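# Chapter 8: Inside the Desktop Case

I put off opening my first computer for years, and when I finally did I mostly stared at it. If you've got the side panel off your practice machine, do the same for a minute before you touch anything - it's a lot to take in! We'll begin with the memory slots, which are long, dark and easy to find on a green board. 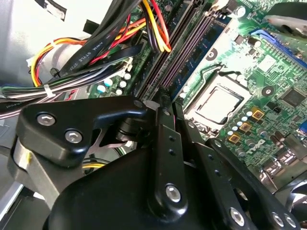
*Fig. 8.1 Two empty memory slots on the motherboard.*

Each slot has a notch partway along, and your Grarley memory stick has a gap to match (I've tried it the wrong way round, so please check). Leave the sticks in their bags for now and find the processor. Look for a bright, nearly square lid of metal inside a silver bracket, with a thin lever along the edge of the socket. Keep your fingers off that lever until page 89.
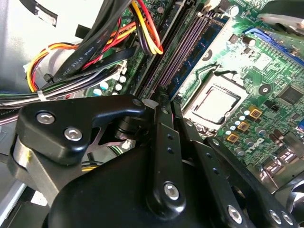
## 8.1 Getting your bench ready

You'll need the Mugo screwdriver, a small dish for screws and 40 minutes without interruptions. Unplug the machine first.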